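Spent this afternoon at the Zenilska open day, out at the Mutmont site. Posting a few notes while I wait for the train.

They have two arms on one base doing kitchen work. The kitchen is a proper tiled one with all the usual clutter left out on the counter. Leif Hviid ran the demo and Sólveig Bundgaard took the questions.

The job was washing-up: bowls, a plate, cutlery, chopsticks. Each arm has a white gripper. One can hold a bowl on the counter while the other works over the sink.

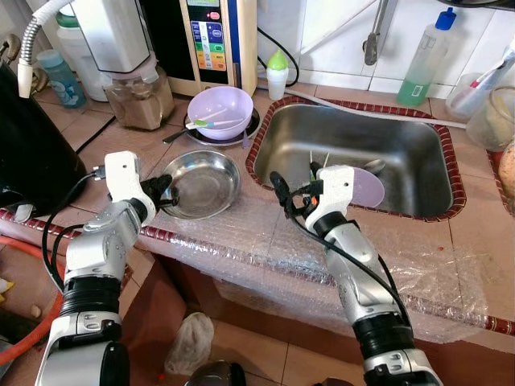

Leif said the steel bowls were the hardest thing when they started in January, as the shine confuses the depth reading. They have recorded 900 runs at this counter and he reckons they need a lot more.

I asked how often it finishes without help. Sólveig said 70 runs out of the last 92 — and she counts a dropped spoon as a fail. Fair enough.

It is slow. Roughly 101 seconds for one plate when I timed it. A man next to me said his son was slower.

Someone asked about glasses. Not yet. Someone else asked about price and got no answer.

Second team, Jomley, were showing a towel folder in the next room. Queue was too long so I missed it.

Doors are open again tomorrow from ten. Free, but you have to sign in at the gate and the car park is tiny. Tea was good.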